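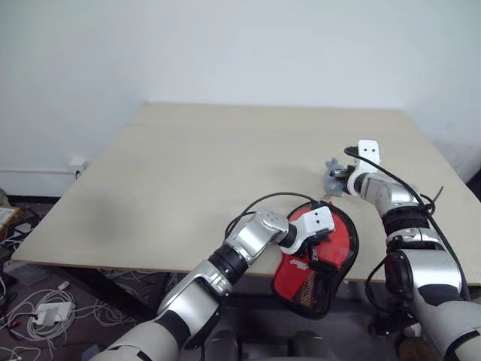 In praise of the small wet reserve

By Roy Staniforth
September

I love a big national park as much as the next person with muddy boots, but my heart belongs to Oltcombe Marsh, and I think we should be making a great deal more noise about places like it.

It covers 70 acres behind the sea wall. You can walk the whole loop before lunch, and I have done it at six in the morning with a flask and seen more life than on some week-long trips abroad! Reed warblers scolding from both sides of the path, eels in the main drain, a marsh harrier so low over the sluice that I ducked. The county list stands at 273 species of moth, and the people who run the traps are still adding to it.

Yet when money is shared out, the grand landscapes come first. I understand why. Mountains look marvellous on a poster and a ditch doesn't. But Oltcombe is the only wet ground left between the Funby estuary and the Kellen woods, and birds moving between the two need somewhere to drop in and feed. Take it away and both of the famous sites would be poorer for it.

What would help is dull and cheap. The north sluice leaks. The grazing lease runs out in 15 months, and without cattle the scrub will close over the pools where the lapwings nest. A warden for two days a week would be wonderful (I'd settle for one day, in spring, when the dogs are off their leads).

So go and see your own nearest marsh, bog or soggy field, and go at dawn if you can bear it. Then write to whoever owns it and tell them what you saw. I wrote about the harrier, at some length, and got a very nice letter back asking where exactly I'd been standing.

We use cookies to remember your settings. Accept all | Manage choices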